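May 22, 2022
Posted by the kitchen sim bench, Nellow group

Okay, writing this down before I lose the thread, because I changed four things today and I know I'll be asking myself in a week which one of them mattered.

Started with the leftover batch from the Amolcombe kitchens. 31 episodes in the folder, all teleop, all the put-away tasks. I'd been planning to just convert them and move on, but I scrubbed through a handful at double speed and didn't love what I saw. The approach to the counter is fine. The grasp is mostly fine. The trouble is the bit in between, where whoever is driving (me, in most of these, so no finger-pointing) parks the arm and thinks. You can feel the thinking! The gripper hangs there while I work out which thumb does what, and then it lunges. Train on that and you get a policy that hangs there too. We had exactly that with the Sison drawer set back in January and I spent way too long blaming the learning rate.

So, new rule for me: decide the whole motion before pressing record. If I stop for more than a breath in the middle, I toss the episode and reset. I did it that way all morning and it's slower going but the traces look so much nicer. The joint velocity plots have one hump per arm per reach, more or less, where the old ones look like a comb.

Second thing, the control rate. Somebody set the logger to 55 and the sim steps at something else entirely, so every so often a frame gets written twice. Doesn't look like anything on playback. Shows up right away if you difference the actions, you get a zero in the middle of a perfectly good swing. I've dropped the logger to 30, which divides evenly into the step we're using now, and the doubled frames are gone. Old batches still have them. I wrote a little pass that finds the repeats and throws them out, it's in the scripts folder with the other cleanup stuff, please use it before you merge anything older than today.

Third: prompts. We've been writing the task text after the fact, from memory, and it's sloppy. One of mine said "put the thing away" (thanks, me). From now on the text gets typed before the episode starts and the reset picks the layout to go with it. I also want two or three wordings per task so the model doesn't latch onto one phrase. Nothing fancy, "clear the cloth off the counter," "pick up the cloth," that kind of thing.

Fourth thing, and this one I'm least sure about, is the idle arm. In a one-handed task the other arm has to be somewhere. I used to leave it wherever it ended up last time, which gives you variety for free, but it also means it's sometimes parked right across the head camera and half the counter is behind somebody's elbow. Flollden's notes say to pin it at a home pose. I tried that for an hour and hated it. The policy on the pinned set treats the second arm like furniture, and then when you do ask for both hands it has no idea that thing moves.

Compromise for now is to start the idle arm at a random pose out of a short list, none of them covering the work area, and let it drift a little while the other one is busy. Fingers open, nothing in them. I'd like to keep the open fingers consistent across the set because the gripper channel is noisy enough already.

The camera tilt is the other half of this. I turned the head randomization way up today to see where things fall apart, so the room is leaning hard in some of these and the torso eats a lot of the picture. 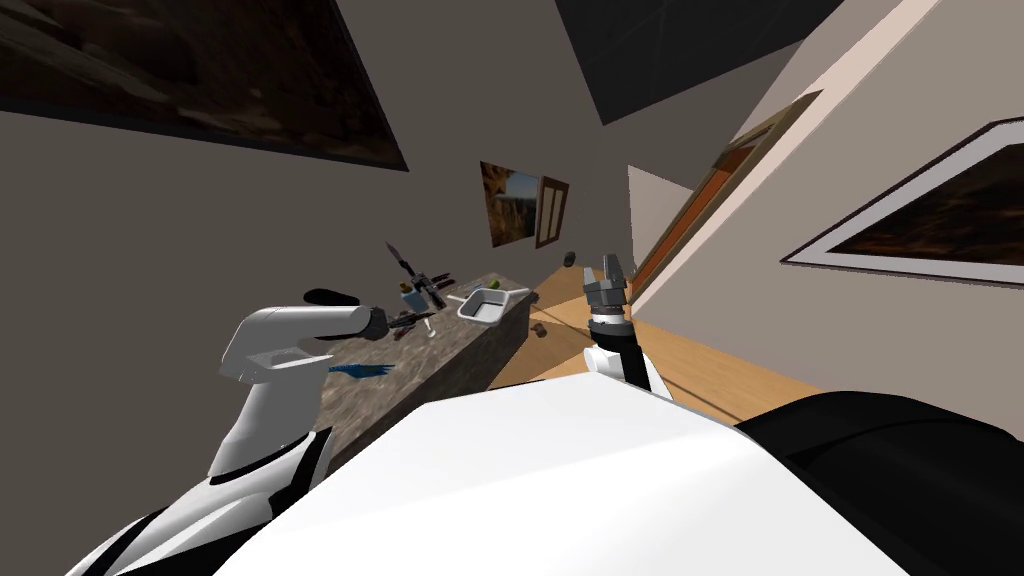 Anyway, my feeling is that we keep the big tilts but make them rare. The small ones are what we'd see from a real head bobbing along, and the big ones are there so it doesn't panic. I'd put them in at a low rate and check the success numbers on level views before and after. If level gets worse, out they go.

Clutter is staying in, by the way. I know the single-object counters train faster, I've seen the curves. But scissors, a wine glass, a knife block, a tray and a piece of fruit all on the same stretch of stone is what a counter looks like, and the cloth is dull enough that it needs neighbors to be worth anything as a target. The glass is the one that worries me. Thin stem, clear, and the depth channel pretty much shrugs at it. I want to pull just the glass layouts into their own split and look at near misses there.

Target for the whole put-away set is 800 clean episodes. "Clean" meaning no thinking pauses, no doubled frames, text written up front. I'm redoing the Amolcombe ones first since the layouts are already loaded, then on to the Sison kitchens.

Loose ends for me:
- the reset sometimes spawns the fruit slightly inside the back edge of the counter and it pops. Harmless, ugly, fix it
- ask whether anyone still needs the 55 logs before I clean them in place
- left stick on the controller is drifting again, I recalibrated at lunch and it lasted maybe an hour
- write the idle arm pose list into the config file, right now it's only in my shell history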